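Equipment Review: Skavelex Hand-Held Gripper for Demonstration Recording
Published by the Tuhumury Automation Laboratory, 1 May 2020

Summary rating: recommended for tabletop work, with reservations concerning the finger pads and the export software.

The laboratory purchased two Skavelex hand-held grippers in February to replace the leader arms it had used for collecting manipulation demonstrations. The present review covers the unit in daily use by collection staff and does not address the policies later trained on the recordings.

The Skavelex is held in the hand and closed by a trigger. A camera mounted on the body records the fingers and the work surface during each demonstration. No robot is needed on site, and a collector can take the tool, a battery and a box of props to a private home. Setup in a new room took 10 to 15 minutes with the leader arms packed in cases; with the Skavelex it is a matter of clearing a surface and running the calibration card past the lens.

The test assignment was a sorting and packing task with small personal items: rings, bracelets, watches and an open box on a cloth-covered table. Collectors were asked to change the layout between demonstrations and to use whatever tablecloths and backgrounds the household had available. Over the test period, 1,017 demonstrations were recorded, of which 102 were rejected at review. Most rejections were for tracking loss when the collector moved too quickly toward the box.

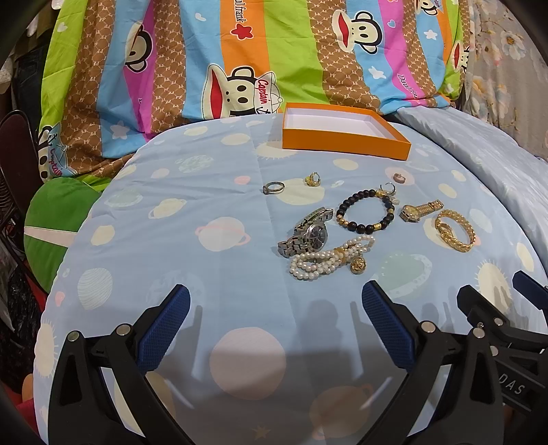
Grip quality varied with the object. Watches with metal bands were picked up reliably from most directions. Beaded bracelets were also satisfactory, although collectors learned to close on two or three beads and lift slowly. Rings were the weakest category. A ring standing on edge could be taken cleanly, while a thin one lying flat often required several attempts, and the textured pads tended to push it along the cloth before closing. Staff were instructed to keep such recoveries in the data where the attempt ended in a proper grasp.

Pad wear is the principal running cost. Replacement was needed after some 400 demonstrations per pair, sooner on rough fabric. The pads are held by two screws each and can be changed at the table, but the screws are small and spares are not supplied.

Printed cloths caused fewer difficulties than expected. Tracking was in fact steadier over busy patterns than over a plain white table, where the software twice refused to calibrate. Deep shadow under the hand remains a concern, and a second lamp is advised for evening sessions.

The Ustura export program is serviceable but slow. Files must be transferred in batches of no more than 50, and a failed batch does not indicate which recording is at fault. The competing Hovaneo tool, tested briefly last year, handled export better but was too heavy for shifts longer than an hour. Collectors reported no comparable fatigue with the Skavelex, though left-handed staff found the trigger awkward.

Points in favor: low weight, quick setup, good visibility of both fingertips.
Points against: pad wear, flat objects, batch limit on export, no left-handed trigger.

The laboratory will retain both units for household collection. Leader arms will continue to be used for tasks involving two hands or sustained force.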